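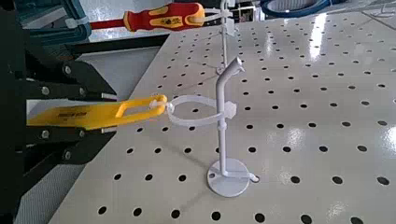 Members can't RSVP to neighborhood meetups after the June update

Support > Groups and Events > RSVP problems > Closed tickets

June, posted by Flilar Member Support

Status: Closed
Reported by: host account, Cleklow newcomers group
Product: Flilar group pages, web and phone

Report from the host

We run a social group for people who have moved to Cleklow in the last year or so. Most of our events are small: a walk along the canal, board games, coffee at the Malý café. Since the update, people open the event page, tap "I'm going," and get the message "This event is not open to you." They are members of the group. I can see them in my member list. Two of them wrote to me and I expect more have given up without saying anything.

The next coffee morning is set to 80 places and shows as having plenty left. I have not changed any settings on it.

9:40 a.m. Support

Thank you for the report. Please check the following and reply with what you find:

1. Open the event and look at "Who can join." Is it set to "Members" or "Members nearby"?
2. Open the group settings and look at "Home area." Is there a place name in the box?
3. Ask one of the members who got the message what town is on their profile.

10:25 a.m. Host

1. It says "Members nearby." I would have picked "Members," so I think it was changed for me.
2. The box says Selovero. We did start out there, but we moved the group over to Cleklow last winter.
3. One has Cleklow. The other left it blank. She only just moved and had not filled it in.

11:10 a.m. Support

That explains the message. The update replaced the old "Local members" choice with "Members nearby," which compares the town on a member's profile with the home area of the group. Your group still has Selovero as its home area, so a person with Cleklow on their profile is treated as too far away. A blank town is also refused.

Please try this:

- Change the home area to Cleklow and save.
- On each upcoming event, set "Who can join" to "Members."
- Save the event again even if it already looks right. The old setting stays in place until you do.

11:55 a.m. Host

Done on the coffee morning. The member with Cleklow on her profile got in right away. The one with the blank profile still gets the message on her phone, but it works for her on the laptop.

12:15 p.m. Support

The phone app is holding on to the old copy of the page. Please ask her to sign out, close the app and sign in again. She does not need to leave the group and rejoin, and we'd advise against it, as she would lose her place on any waiting lists.

2:30 p.m. Host

She signed out and back in and it worked. I have gone through the rest of our events and changed them too. The board game night was the only other one with the wrong setting.

One more question. Our group limit is 100 members and we are getting close. Do people who joined and never came to anything count toward it?

3:05 p.m. Support

Yes, every member counts, active or not. You can sort the member list by "Last RSVP" and send a message to people who have been quiet for a while before you remove anyone. A removed member can ask to join again later.

Known issue: "Members nearby" refuses members with no town on their profile and does not tell them why. A clearer message has been requested. No date yet.

Ticket closed at host's request. Reply to reopen.

Contact Flilar Member Support | © Flilar | Back to top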